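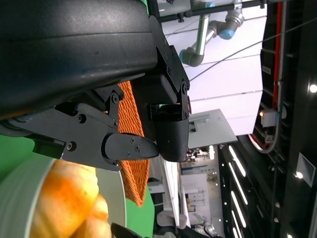
Repeindre une corbeille en osier, sans coulures !

Une vieille corbeille peut changer complètement d'allure en un après-midi, et franchement c'est un plaisir à faire. J'ai commencé avec celle de ma grand-mère, à Floncombe, et depuis je ne m'arrête plus !

Brossez d'abord le tressage à sec, dans le sens des brins, puis passez une éponge à peine humide. Laissez sécher une nuit entière. Un ponçage très léger au grain 224 suffit (insistez sur la bordure, c'est là que la peinture s'écaille).

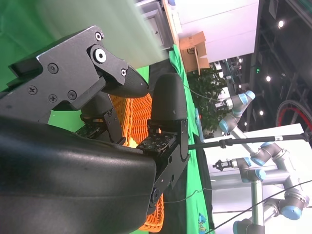
Dernière modification : mars, 6 h 48

Pour la couleur, diluez un peu votre acrylique et travaillez avec un pinceau rond presque déchargé. Deux couches fines valent mille fois mieux qu'une épaisse ! Commencez par l'intérieur, retournez, finissez par le dessous. Comptez six heures entre les couches. L'orange vif demande parfois un troisième passage, mais quel éclat sur une table de fête !

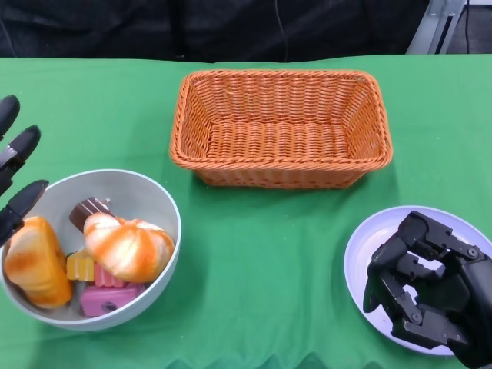

Rocío Huaranga trouve que la bombe va plus vite sur les tressages serrés, à condition de rester à bonne distance et de tourner autour de la corbeille. Je veux bien la croire, et j'essaierai sur la prochaine. Pour le vernis, prenez-le mat et à l'eau, une seule couche, et attendez le lendemain avant d'y poser quoi que ce soit.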